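Games Design 2, week three handout: tile games and the trouble with scoring
6 February 2018

Right, tiles. I promised last week we'd get off cards, so we're off cards. The game on your desks is Calton, and it's a matching game played with 60 square tiles, each with a colour on every edge. You lay one tile a turn, edges have to match, and you score for every edge you touch. Easy to teach, and my nan picked it up in one go!
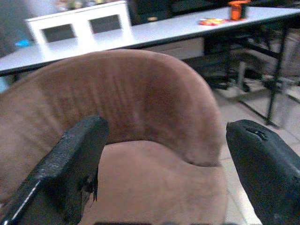
Elibariki Rweyemamu reckons the scoring favours whoever goes second, as the first player can never touch more than nothing on the opening turn. Fair point, and I'd like you to test it. Play to 30 points, swap who starts, and write down the winner each time (pencil is fine, just keep it neat enough for me to read).

Now compare it with Unora. Same sort of tile, but you hold five in your hand and can pass — and passing changes everything about the endgame, so watch for people hoarding the awkward colours.
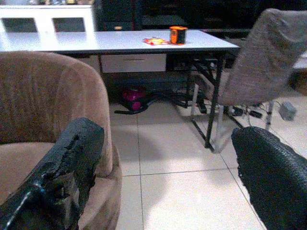
Week three: edge-matching games

Trindade is the odd one out. You're allowed to cover a tile that's already down, which means the centre of the board keeps changing and your neighbour's favourite corner can vanish. I love it, though I know half of you will hate it.

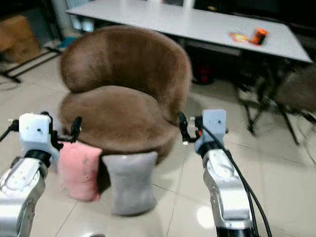 If you do get stuck with the covering rule, go back to the basic one: match every edge or don't lay the tile. Briltov uses the same rule with hexagons, and we'll get to that one next time. Bring your score sheets and a draft of one rule change for Calton, a paragraph will do.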